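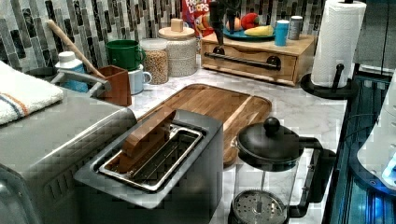
Hsiu-ying Yip told us we should drop the word "breakfast" from this call altogether, on the grounds that anyone who answers an ad about breakfast already has an opinion on it and wants it confirmed. She may be right. We kept the word and changed the sign-up form instead, so the first thing it asks is what you expect us to find.

## Call for participants: the Zustport Breakfast Diary

We are looking for adults in and near Zustport to keep a morning food diary for six weeks, starting in January.

You have probably heard that breakfast is the most important meal of the day. You have probably also heard, more recently, that skipping it will sharpen your mind and fix your waistline. Both claims get repeated with a confidence we don't share. A lot of what we have read compares people who eat breakfast with people who don't, then credits the meal for every difference between them. People who sit down to eat at 7:30 may also sleep more, smoke less and work regular hours. It's hard to hand all of that to a bowl of oats.

Our own first try had problems too. The pilot signed up 373 people through a newsletter about healthy eating, which was a poor place to look, and the results told us mostly about people who read newsletters about healthy eating. Anyone who wants the pilot report can have it. We wouldn't lean on it.

### What you would do

For the first three weeks, eat (or skip) breakfast as you normally do. For the second three weeks you'll be put in one of two groups by a coin toss. One group eats something before 9 a.m. The other has nothing but water, black coffee or plain tea until 11. You don't get to pick, and we can't swap you later, even if you ask nicely.

Every day you write down:

- when you got up
- what you ate and drank before noon, with rough amounts
- how hungry and how alert you felt at 10 a.m. and again at 3 p.m., on a scale of one to ten
- anything odd, such as a bad night, a cold or a birthday

Please write down the doughnut. A diary with 42 perfect mornings in it is no use to us, and we have seen a few. 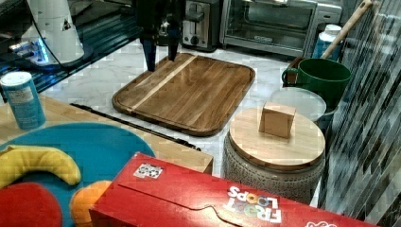
How long does the diary take each day? Most people in the pilot spent five to ten minutes on it, and longer in the first week.

### Who can take part

You need to be at least 18 and sleep at night more often than not. We'd very much like to hear from people who find this whole subject dull. Parents of small children, people who eat in the car, and people whose breakfast is last night's rice were badly missing last time.

Please don't apply if you are pregnant, have diabetes, take medicine that has to be taken with food, or have ever had an eating disorder. If you aren't sure, ask your doctor before you ask us.

### What you get

A grocery card worth $60, paid in two halves, the second one when your last diary page comes in. You'll also get your own numbers back. We won't send you a meal plan, and nothing we send will tell you how to live. If you are hoping to lose weight, we have no reason to think this will do it.

### Who is paying

The money comes from the Tsang Fund, which has no food products to sell. Ernico, a cereal maker, offered to cover the grocery cards and was turned down. The diary booklets are printed by Dirham at the usual price.

We have room for 763 people. If fewer than 389 finish, we will say so at the top of the report, and we won't claim much from what's left. The two main questions are already written down and lodged with the library, so we can't go fishing later for a result that looks better.

### How to sign up

Pick up a form at the front desk of the Zustport library, or leave your name and phone number there and Oluwaseun Odukoya will call you back, usually after 5 p.m. He'll try to talk you out of it for a minute or two. Let him. People who drop out in week four cost us more than people who never start.

Forms are due back at the desk before the end of December.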